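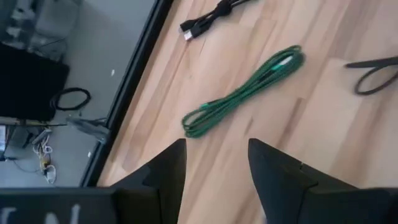

Reading time: 3 min

Section 3. Setting up the Godholm ground receiver

The Godholm receiver picks up weather and telemetry signals from satellites in low earth orbit. Set up the antenna mast (Section 2) before you start.

1. Turn off the receiver and unplug the power supply.

2. Connect the antenna lead to the port marked ANT. Tighten by hand only.

3. Connect the receiver to your computer and turn it on. The status light blinks for 20 seconds and then stays on.

4. Open the Phetsri tracking software and choose Station > New. Enter your latitude, longitude and height above sea level in meters.

Note: West longitudes take a minus sign.

5. Choose Orbits > Update. Orbit data more than 3 days old will give late or early pass times.

6. Pick a pass from the list. For a first test, choose one that climbs well above the horizon.

7. Start recording one minute before the pass begins. Leave Doppler correction on.

CAUTION: Do not connect a transmitter to the ANT port. The input stage will be damaged and the warranty does not cover it.

CAUTION: Disconnect the antenna lead during thunderstorms.

If the software reports "No lock", check that the station clock is set to UTC, then repeat step 5.

Comments (3)

Telmo Barroso: Step 4 got me. I had typed my height in feet, 900 instead of 274.

Olaia Marín: Does Doppler correction need to be on for the 140 MHz band too?

Telmo Barroso: Yes, I leave it on for everything.

Contact | © Mundton Ground Systems | Back to top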